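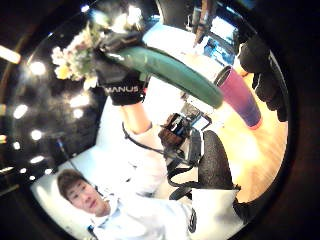
Household Guidance > Tables and Surfaces > Flowers at the Table
Reading time: 4 minutes
June — By Forough Ahmadpour, Gilano Household Advice Service

Flowers placed on a table that is used for meals or desk work require a little planning. The following guidance applies to fresh and artificial arrangements alike and has been prepared for residents of the 22 Gilano buildings.

Clear the surface before the flowers are brought to it. Bags should be hung up or placed on the floor, and cups moved well back from the working area. Wipe a wooden table with a soft cloth, following the grain, and dry it fully.

Lay the bouquet flat while the container is prepared. Fresh stems should be trimmed by 1 inch at a slant, over a sink or a tray. Artificial stems should be dusted with a dry brush from the center of each blossom outward. Stems with a wire core may be bent to length; they should not be cut with kitchen scissors.
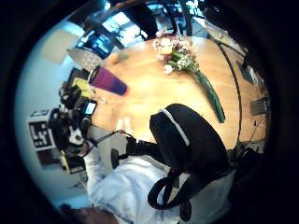

May a bouquet be left lying on a wooden table?

An artificial bouquet may remain there as long as the household wishes. Fresh flowers should be moved to water within 14 minutes, and a folded towel should be placed under the stems in the meantime, as damp ends can mark an oiled or waxed finish.

To arrange the flowers, hold all the stems together in both hands just below the lowest leaves. Turn the bunch slowly and draw the taller sprigs upward one at a time. Dried grasses are fragile and should be added last — they shed when pulled back through a tight bunch.
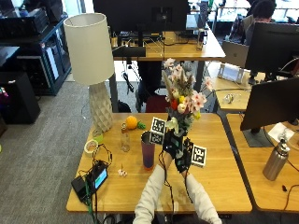
Mixed artificial flowers and dried grasses, gathered by the stems.

Keep fresh flowers away from ripening fruit, which shortens the life of the blossoms. Lamps need clear space on every side, and no leaf or petal should touch the shade. Power cords are to be kept clear of any vase that holds water.

Residents who require a loan vase may apply to Shirin Azimi at the Gilano service desk, extension 760. Vases are to be returned clean and dry.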